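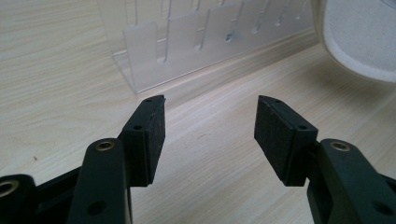
A hand-held gripper and a clear slotted rack on the bench at Fistholm.

Fistholm brings grippers to the packing room, and the packers get a say

I'm Marion Shearer and I run the packing room at Fistholm, so I get to share this one! In May we start using Skaltell grippers for racking, the fiddly job that eats up most of our mornings. Four of our packers are learning to set them up (Kenna Dow is already showing the rest of us), and all 20 people on the team keep their jobs and their hours. Racking shifts drop to 10 minutes at a stretch, and my wrists are thrilled.

Press questions: Oduor Shirima, Fistholm front office.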